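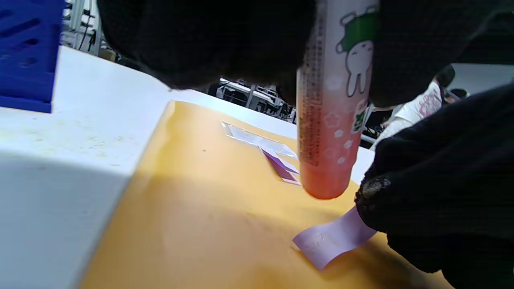
By Anum Niazi | 2nd January | 19 comments | 2,624 shares

Home Paper Journals Gifts Kids Shop

I have a drawer of paper scraps that I refuse to throw out, and the best use I've found for them is strip collage! You glue narrow bits of colored paper onto a sheet of manila, and in an evening you have a journal cover, a card front, or a whole set of bookmarks. I'm using lavender on golden manila right now and I can't get enough of those two together.

What you need

A sheet of manila paper (the thick kind if you can get it)
Paper strips, any color, old notes and printed pages welcome
A glue stick (mine has a cartoon rabbit in a green cap on it, and yes, that's why I picked it)
Scissors
A bone folder or the back of a spoon
Scrap paper

1. Cut your strips. I like them as wide as my thumb, but mix it up. Strips with a bit of writing on them look great in the finished piece, so don't save only the plain ones.

2. Lay everything out dry first. Slide the strips around, overlap a few, turn one crooked. Take a quick phone picture when you love it, then lift them off in order.

3. Put the glue on the manila. I did it the other way for years, gluing the backs of the strips, and they curled up and stuck to my fingers every time. Keep the strip pinched in one hand, close to where it's going, and run the glue stick over the spot with the other. Hold the stick upright and press lightly. If it's leaving lumps, you have too much wound out.

4. Set one end down, then smooth along to the other. Do this slowly! A glue stick gives you a little time to nudge things straight.

5. Cover with scrap paper and rub with the bone folder. Go over the ends twice, that's where they lift.

6. Stack a couple of heavy books on top and leave it for 90 minutes. I put mine under the Dunstan atlas, which has not been opened for any other purpose in ages.

Trim the edges last. A strip that hangs over the side looks so crisp once you cut it flush with the sheet.

If you're making bookmarks, cut the finished sheet into 5 pieces and round the corners. For a journal cover, fold the sheet before you start gluing and keep the strips off the crease.

Next: Envelope Pockets | Back: Torn Edge Borders

Comments

Ukum: Glue on the base sheet, of course! My strips always ended up in a ball. Made two cards tonight.

Jedel: does this work with tissue paper?

Anum Niazi: @Jedel It does, but use less glue and pat it down, rubbing will tear it. So pretty layered though!

Ernura: Used old sheet music for mine. Love it.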